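The Long Way to Stukville
August 2020
Filed under: walking, canals, small triumphs

I have finally walked the whole of the old Stukville canal, end to end, and I am still so pleased about it that I've told the postman, my dentist and a woman in the queue for stamps. So now it's your turn!

Some of you will remember that I tried this in July and gave up at the second lock with a blister the size of a broad bean. I was wearing new boots. I know. My sister had warned me and I had laughed at her. This time I wore my horrible old trainers with the split along the left toe, two pairs of thin socks, and had no trouble at all apart from wet feet in the long grass.

Efe Nwankwo came with me, which made all the difference. Efe knows birds, and I know nothing, so I spent the first hour pointing at things and saying "what's that one?" while he said "still a moorhen". But then we had a kingfisher! A proper one, low over the water just after the brick bridge, gone before I'd got my mouth open. I've lived near water most of my life and had only ever seen one on a tea towel.

For anyone who wants to do it, you start behind the old Semport works. The gate looks locked but it only has a chain looped over the post, and the path on the other side is a public one (there's a sign, mostly swallowed by ivy). Turn left. If you turn right you'll have a pleasant ten minutes and then a car park. The first stretch is the dull bit, all backs of warehouses and shopping trolleys, and I'd ask you to be patient with it, as once you pass under the ring road it goes quiet and green very suddenly and you can hear the water going over the weir.

There are 3 locks, all of them out of use, and each one is lovelier than the last. The middle one has lost its gates altogether and is full of ferns right down the walls, the sort of green that makes you want to repaint your kitchen. We sat on the edge and ate our first lot of sandwiches there. It was a quarter past ten. I make no excuses, walking makes me hungry.

The coping stones have numbers cut into them, and I had a lovely time trying to work out the system. I found 512 on a big slab near the top lock, very clear, with a curly five, and then nothing at all on the next dozen stones. Efe thought they might be quarry marks. I'd guessed they were for the masons, so they knew which went where. If anybody reading this knows, please write to me, I've been thinking about it in the bath.

After the top lock you come to the Lahlou tea garden, and I'd been looking forward to this part since about the ring road. They're doing everything through the side window at the moment, with tables spread out over the orchard, and it suits the place so well that I hope they keep it up. I had the apricot slice. Efe had the apricot slice and then, after some staring into the middle distance, another apricot slice. Bring cash, as the card machine only works if they stand on the step with it.

Kulap Srisuk was serving, and when she heard we were walking the whole length she came out to tell us about her grandad's boat, which used to carry timber down to the basin. She says the horses knew the route so well that they stopped at the right places by themselves. She also told us to look out for the rope marks under the bridges, where the wet tow ropes rubbed against the corners for years and years and wore grooves into the iron guards. We'd walked under four bridges by then without noticing a thing. You can put your whole finger in them! I did it at every bridge from there to the end and Efe was very good about it.

The last part is the hardest going. The towpath has slipped into the water for 200 yards or so below the Altico allotments, and you have to go up through a field and round. There were cows. They were perfectly nice cows and took no interest in us, but I'm a bit of a coward and walked on the far side of Efe. You come back down by a stile with a wobbly step and from there it's flat and shady the rest of the way, with meadowsweet all along the bank. I wish I could send you the smell of it.

And then you're in Stukville, quite suddenly, next to the chip shop. There's no plaque or anything. The canal goes under the road and doesn't come out again, and there's a bench, and we sat on it with a bag of chips between us and our shoes off. The basin was filled in years ago and is now a bowling green, but if you look at the wall on the far side you can still see the iron rings where they tied up.

We got the 600 bus home, top deck, front seats. It follows the valley the whole way, so you see your entire day going past backwards, and I pointed out every single bridge. Efe fell asleep before the second one.
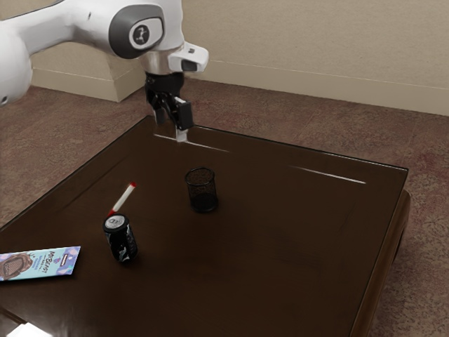

Next I want to try the branch that goes off by the brick bridge. On my old map it runs north for a good way and then just stops in the middle of a wood, and I can't stand not knowing what's there. Efe says he'll come if there's cake at the other end. I can't promise that, so I'll bake one and carry it.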